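Jul 25, 2025

Got home late and my ears are still ringing from the fans in that room. I said I would write down what I think while I still think it, before the end-of-program speeches get to me and I start believing the brochure.

The summer class is called Household Robotics, and the brochure promises that by the last week every team will have "taught a robot a real chore." I have been underlining the word "taught" in my head since the first day. What we do is hold two handles and move two arms, and the computer writes down everything we did. Then Alhassan (the training program, which the teachers talk about as if it were a cousin) chews on it overnight and tries to copy us. If a parrot says good morning I don't say I taught it about mornings.

Still, the chore is laundry, and ours is the tangle task. Two pieces of cloth, one blue and one white, wound up in each other the way things come out of a dryer. Separate them, lay them flat, fold if there's time. The other teams got cups and blocks. Araba drew our card out of the envelope and I could tell from her face before she turned it over.

We got the station at the wall from lunch until closing. I took the handles first. You'd think the hard part would be the arms, and they are stiff, but the hard part is the cloth. A block is where you left it. You move a cloth by one corner and the other three have ideas. I picked a place where the blue went over the white, because if you can get under the top one you can lift it off, in theory. I had the wrist view up on the big monitor and steered by that, which Araba thinks is a bad habit.

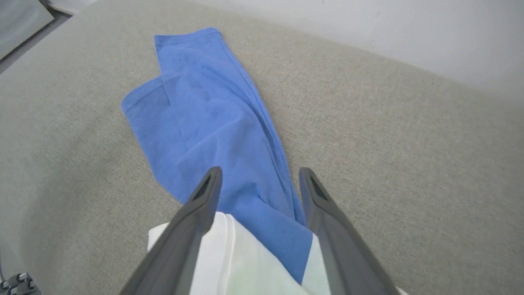

Araba Baidoo said that I was being unfair to the whole thing, that I kept judging the arm for not being a hand when the question was only whether it could get better at being an arm. She said my grandmother's washing machine doesn't scrub like a person either and I don't go around calling it a fraud. I said the washing machine never claimed anybody taught it. She said I was arguing with a brochure, and could I please either close the fingers or let her drive.

I closed the fingers. I wish I could say what came after was interesting. I would get hold of something, lift, and the other color would come up with it. Put it down, go in from the other side, same thing. There's no feeling in the handles at all, so you can't tell whether you have one layer or two until you see what moves. At home I do this job without looking, usually while complaining about something else. It bothered me how much I was missing my own fingertips, and I have been trying all evening to decide if that's a point for my side or just a thing I noticed.

Araba drove after that. She goes slower than I do and she's better, I'll put that in writing here where she can't see it. She uses both arms. I tend to park one and fiddle with the other, and then Alhassan learns to park one and fiddle with the other, so apparently my character flaws are now a file. That was the one part of the week that did impress me, I suppose. When they played back the policy trained on my runs it did the exact little hesitation I do before I grab, that hover. It looked like me being unsure. But it wasn't unsure of anything, it was just copying the pause, and everyone in the room went "aww" as if it were thinking. This is my whole complaint about the class and I couldn't have asked for a better demonstration, and nobody took it that way.

Numbers, for the record, as the log sheet has them. The class as a whole has recorded 787 runs of all the chores put together. Our team's share is 101. Tonight the policy got 10 tries at our tangle with hands off the handles, and it separated the two cloths 2 times. The slide for the showcase says "robot learns to sort laundry." I asked whether the slide could say 2 out of 10 and was told it could go in the notes. The notes don't get projected.

And one of those two I'd argue with. The tangle was started so loose that a sneeze would have done it. I said so and it was scored as a success anyway, because the rule on the sheet says separated is separated. Fine. If that's the rule then it's the rule, but I would like to see who resets the cloth and how, because whoever does that is doing half the chore. When I reset it I wind it properly. When the Tratex team came by to help us (that's the name they gave themselves, with a logo and everything, we're just "station by the wall") they dropped it in a heap and stepped back. Those are not the same test and they go in the same column.

I brought this up at the wrap-up circle and got some nodding. Then we had another hour, so we used it to record more runs with the tangle done my way, blue wound long and the white wrapped over the middle. If the thing's going to fail, I want it to fail at the actual chore. 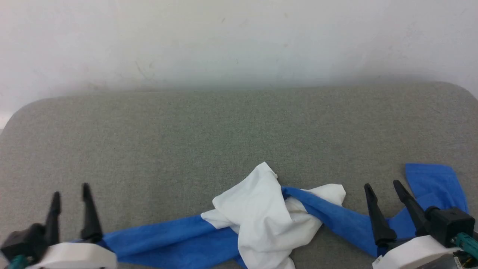
Two out of ten is two more than it managed last week, Visitación Mateos pointed out, and she wanted to know what number would satisfy me, since I'd never once named it. If it were nine I'd say the cloth was too easy, and if it were ten I'd say it only knew those two cloths. I opened my mouth to answer and found she had used up both of the things I was going to say.

So I've been sitting here trying to name the number. I think my answer is that I don't want a number, I want a different question. Give it a cloth it hasn't met. Give it a green one, or a sock. All our runs are the same blue and the same white on the same gray surface against the same wall, and if you train on that and test on that, I don't see what you've found out except that a copy resembles what it was copied from. Visitación says that's how everybody starts and you have to walk before etc. Maybe. But then write "walking" on the slide.

She did agree to ask about the sock. I give her credit for that. She also said, on the way out, that I'd put in more hours at the handles than people who believe in it, and I don't have a reply to that either. I like the driving. It's annoying and slow and I like it. There's a moment when you've finally got one layer and only one and it slides out from under the other, and I made a noise out loud, and Araba laughed at me for it.

Things to fix tomorrow, so I don't forget:

Write the way we wind the cloth on the log sheet, every time, even if no one else does.

Stop parking the left arm.

Ask whether the policy even uses the wrist views. I steer by mine the whole time and Araba hardly looks at hers, so if it's learning from both of us it's learning two different jobs. I asked once and the answer had the word "embedding" in it and then it was lunch.

Get the Hulgate manual back from the cup team. They've had it since we started and they don't have the trouble with the handles that we do.

Find out who wrote the slide.

The program runs again in December, a short one, and there's a sign-up going around. It's called Trelel this time, I have no idea why, it sounds like a cough medicine. It says students will "continue to teach." Araba already put her name down and left the line under it blank and looked at me. I told her I'd sign if they changed the verb. She said she'd cross it out herself with a pen if that was all it took, and she went looking for a pen, so now I may be in trouble.

Mom asked at dinner whether the robot can do our laundry yet. I said two times in ten, if you start it off loose. She said that beats my brother. I'm going to bed.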